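Notebook entry, May
Project: Fliltosham hand controller, wrist-view perception and grasp planning
Entered by: Wayne Chisholm
Continues from the previous entry on the joint calibration file

1. Purpose of the session

To determine why the wrist-view segmentation node reports contact candidates on the hand itself, and to decide whether the correction belongs in the mask generator or in the planner. The fault was recorded twice in the previous entry and left open. It blocks the Bedetti acceptance runs, which require the planner to start from a clean candidate list.

2. State of the software at the start

Controller branch: the branch used for the last entry, with the finger current limits restored to their normal values. The reduced limits used for calibration were still in the launch file and have been removed. Colleagues who copied that launch file should copy it again.

Perception: segmentation node, self-mask node and candidate generator all running on the bench computer. The self-mask is produced by rendering the hand model at the reported joint angles and subtracting the result from the wrist image before candidates are proposed.

Planner: Oltmanns planner, unchanged. Time budget per plan left at the default.

Logging: Brodico recorder, all topics. The recorder was started before the controller in order to capture the first joint messages. In earlier sessions the reverse order was used and the first messages were lost, which made the start-up behavior difficult to study.

3. Replay of the recorded log

The log from the previous session contains 2,013 wrist images. These were replayed through the perception nodes with the planner disconnected. Of these images, 125 produced at least one candidate lying on the surface of a finger. The remainder were clean.

The faulty images are not spread evenly through the log. They fall in short runs, and each run begins when a finger starts to move. No faulty image was found in the long stretches where the hand was held at a fixed posture. An error in the hand model's geometry would be expected to appear in the fixed postures as well, and it does not. The geometry was therefore set aside as a cause for the time being, although see section 6.

The candidates themselves lie in a narrow strip along the side of the finger that faces away from the direction of motion. In other words, the rendered finger runs ahead of the finger in the image, and the strip it uncovers is passed to the candidate generator as if it were an object.

4. Timing

Joint state messages and wrist images are matched by the self-mask node, which takes the most recent joint state at the moment the image arrives. The image carries the time at which it was captured, but the node does not read it. By the time an image has been transferred and decoded, the joint state in hand is newer than the image.

The delay was measured by commanding a step on one finger and comparing the first joint message showing motion with the first image showing motion, using capture times for one pass and arrival times for the other. With capture times the two agree to within a single image period. With arrival times the image is late by more than that on every trial. I repeated the step 20 times and the result held in each case.

It should be noted that the driver documentation states that the capture time is filled in by the host. This is incorrect for the version installed on the bench computer, where it comes from the camera. A note has been added to the driver's page in the group documentation.

5. Change made

The self-mask node now keeps a short buffer of joint states and interpolates between the two that bracket the capture time. If no bracketing pair is found, the image is dropped and a counter is raised. The previous behavior, in which the node fell back silently on the latest joint state, has been removed entirely. A silent fallback would hide the same fault again.

Buffer length is set by a parameter. The value is measured in joint messages and not in seconds; this was the quicker choice and should be revisited before the branch is merged, as a change in the controller rate would alter the effective length without any warning.

The unit test for the mask node used a constant joint state and could not have caught this fault. A second test has been written in which the finger sweeps through its range while the image time lags behind. The old code fails the new test and the new code passes it.

Replay of the same log with the new node: 4 faulty images remain.

6. Remaining faulty images

All of the remaining faulty images come from one posture family, in which a finger is extended close to the camera and fills a large part of the view. At that distance a small error in the camera-to-hand transform moves the rendered outline by many pixels. The interpolation has no bearing on this.

Two corrections were considered. The first is to dilate the mask by a fixed number of pixels. It is simple and can be applied at once, but it also removes valid candidates near the fingertips, which are the candidates the planner needs most. The second is to dilate in proportion to the inverse of the rendered depth, so that near surfaces receive a wide margin and distant ones a narrow margin. The depth is already available from the renderer and costs nothing further to read.

The second was adopted. A first version used the depth at the center of each link, and this was poor for long links, where the near end and the far end differ greatly. The present version uses the depth at each outline pixel.

A further point concerns items attached to the hand that are not part of the model. The mask node knows only the links in the description file. Cloth, straps, cables and fixtures are invisible to it. A static overlay has been proposed for these, drawn by hand once per rig arrangement and combined with the rendered mask. I am not in favor of this as a permanent measure, as it must be redrawn whenever the arrangement changes, but it is acceptable for the bench.

7. Close-finger views

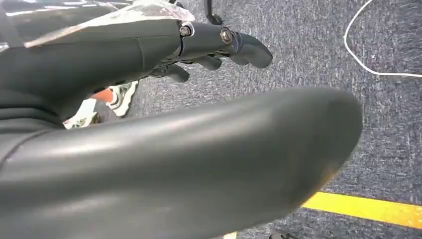 Should the planner be allowed to run while a finger covers most of the wrist view?

It may run only on candidates found before the view was covered. The planner should hold the last accepted candidate list, mark it with its age, and refuse to add to it until the uncovered part of the view rises above the threshold set in the parameter file.

The near finger in this view occupies the lower two-thirds of the picture, with its blunt tip over the carpet. It is a demanding case for the depth-based margin: the outline of the finger passes over plain carpet, over the end of the yellow floor tape and over a pair of patterned sneakers. The segmentation node must separate dark gray rubber-like material from all three. The lower edge of the finger falls into shadow on the left, and the learned segmenter should not be relied upon there. The rendered outline is the better source.

The camouflage fabric along the top of the hand housing is an instance of the point made in section 6. It has no counterpart in the description file and will be offered as an object until the overlay is in use. The same applies to the thin black rod near the first bolt.

8. Planner behavior with the corrected mask

The planner was reconnected and supplied with the replayed candidates. With the self-candidates removed it no longer proposes the folded wrist postures noted in the previous entry. Those postures had been taken for a fault in the Oltmanns cost terms, and a request to change the terms had been drafted. The request has been withdrawn. The planner was solving correctly for a target on its own finger.

One planner matter does remain. When the candidate list is empty the planner returns the previous plan with a success code. The controller has no means of telling this apart from a new plan. I have added a check in the bridge that compares plan identifiers and rejects a repeat. The proper correction is a distinct return code, and this has been raised as an issue against the planner with a short log attached.

9. Effect on load

Interpolation adds no measurable load. The per-pixel margin does, as the outline is traversed for each link on each image. The node stays within its image period on the bench computer. It has not been tested on the smaller onboard computer, and it should not be deployed there until that has been done. If it proves too slow, the outline may be computed at half resolution and enlarged, at some cost in accuracy near the fingertips.

10. Open items

Convert the buffer parameter from messages to seconds before merge.

Repeat the camera-to-hand calibration with the hand in the extended postures. The present calibration set contains almost none, and the error in section 6 is consistent with that gap.

Draw the static overlay for the current bench arrangement and store it beside the launch file under the same name.

Run the new mask node on the onboard computer and record the worst image time as well as the mean.

Confirm with the Bedetti group whether dropped images count against the acceptance run. The dropped-image counter stood at zero throughout the replay, apart from the first images after start-up, when the buffer had not yet been filled.

Remove the debug window from the mask node. It opens by default and prevents the node from starting on a machine without a display.

11. Files

Branch, both unit tests and the replay configuration have been pushed. The original log is unchanged on the shared drive; the replayed output is beside it in a folder marked with the Fliltosham prefix. The step-response recordings from section 4 are kept locally on the bench computer and will be moved once the Brodico export tool has been repaired. It currently writes the joint names in the wrong order, and exports made with it should not be used for calibration.

W. Chisholm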